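# Why can't I watch that where I live?

Say your cousin lives in another country. She tells you about a new cartoon she has been watching on an app called Vidden. You open the same app on your own tablet, type in the name of the cartoon, and get a grey box with a message: "This title is not available in your region."

You have the same app and you both pay the same sort of money for it. So why can she see the cartoon when you can't?

## Who owns a cartoon?

When a company makes a cartoon, it owns it. Other people can't copy it or show it to the public unless the company says yes. Saying yes is called giving a **licence**. A licence is a written promise, and it usually costs money.

Most licences don't cover the whole world. They cover one country, or a group of countries, for a set time. A cartoon might be licensed to Vidden in Canada for 2 years and to a television channel in Ireland for 4 years. During those 4 years, Vidden isn't allowed to show it in Ireland. If it did, it would be breaking its promise and might have to pay a lot of money.

Grown-ups who work in television call this "selling the rights". One cartoon can have its rights sold many times, to a different buyer in each place.

## How does the app know where you are?

Every phone, tablet or computer that goes on the internet uses a number called an **IP address**. It works a bit like the address on an envelope, so that the things you ask for get sent back to the right place.

IP addresses are handed out in big batches, and each batch is mostly used in one part of the world. There are lists that say which batch belongs where. When you open Vidden, it looks up your number on one of these lists and works out which country you are in. It doesn't need to know your street or your name to do this.

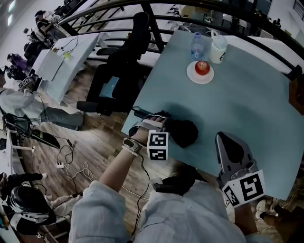 After that, the app picks the right catalogue for you. A catalogue is the list of everything you are allowed to watch. In one country it might have 1,153 titles, and in the country next door it might have more or fewer. Blocking things by place is called **geoblocking**. "Geo" comes from a Greek word for the earth.

## Does it ever go wrong?

Yes. The lists can be out of date. Úna Lenihan is 9 and lives near a border. One week in August her games app, Truvska, kept showing her prices in the wrong money. The lists had her family's internet connection down as being in the other country. Her uncle, Fergal Dolan, wrote to the company and it was put right.

It can also happen on holiday. If you start a series at home and then travel, the next episode might vanish from the list. It normally comes back when you get home. Some shows you have downloaded will still play while you are away, but not all of them.

## Is it only cartoons?

No. Games, music, books and sport can all be blocked by place. Sometimes it is to do with rights, as with the cartoon. Sometimes a country has its own rules about age ratings, and a game has to be checked there before it can be sold. Sometimes the company hasn't translated the game yet.

## Words to remember

- **Licence:** permission to show or sell something
- **IP address:** the number your device uses on the internet
- **Catalogue:** the list of things you can choose from
- **Geoblocking:** stopping people in some places from seeing something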